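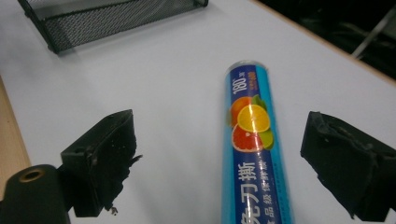 Cling film, the blue one with the 180 on it

From: Liliana Marino
To: kitchen list
Subject: Re: [kitchen] wrap for Saturday??

Quick one before I run out the door. Concetta, yes, we have wrap. Blue packaging, oranges and lemons printed on it, Chinese writing down the side. It's on the white table and I'd like it to stay there till Saturday please.

My reading of the big characters is "tear without a knife" — so no more hunting for scissors, and no bread knife either, whoever that was. The smaller ones say food grade cling film. Fine for the cheese and the cut melon. I would not put it in the oven or over anything straight off the stove.

Can't tell you if the 180 is the length or what, the little unit next to it is tiny. Ghazala do you know? You read it better than me.

> On the kitchen list, Concetta Messina wrote:
> Hi all, I've got 28 trays of sandwiches to cover for
> Saturday plus 9 bowls of salad, and I cannot find any
> wrap in the long drawer. Foil yes, parchment yes, about
> a hundred lids that fit nothing. Did we run out? I can
> stop at Palleo on the way but not after 6.
> Also who has the good serving spoons.
> Concetta
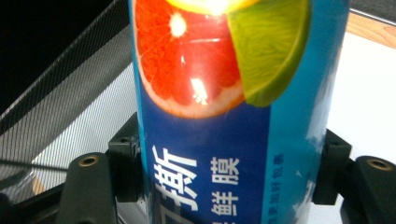

A can label: grapefruit and lime

If you do go to Palleo anyway, get one spare, any brand, the wide kind if they have it. The narrow stuff takes two passes per tray and we end up with a wad of it stuck to itself. Keep the reciept, Neville will pay you back out of the tin.

Other things while I'm here:

Wrap trays the same morning, not Friday night. Last time the bread went soggy.

Salad bowls — dry the rim first or it won't grip.

Lids. Agree. Anything without a matching bottom goes in the box by the door and Ada is taking it Saturday after cleanup. Speak up if you want one.

Spoons are at my house, sorry!! Will bring them. And teh big ladle.

Liliana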